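Molded panels: storage and cleaning

The Dondley store has changed how it keeps the white molded panels from Udavden. From February they lie flat, glossy side up, with no more than eight to a shelf. Leaning them against the wall put the load on one rounded corner, and two were returned with hairline marks along the edge.

Dust collects mainly in the recesses. Use a soft brush on the stepped well first, working from the inner level outward, then wipe the open surface with a damp cloth. Solvent cleaners dull the gloss – keep them off the shelf.
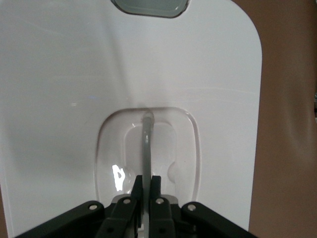

Spare cloths are in the Albers cabinet, in packs of 300. Report scratches to Etenesh Bogale before a panel goes back to Trikport, and write the shelf number on the slip.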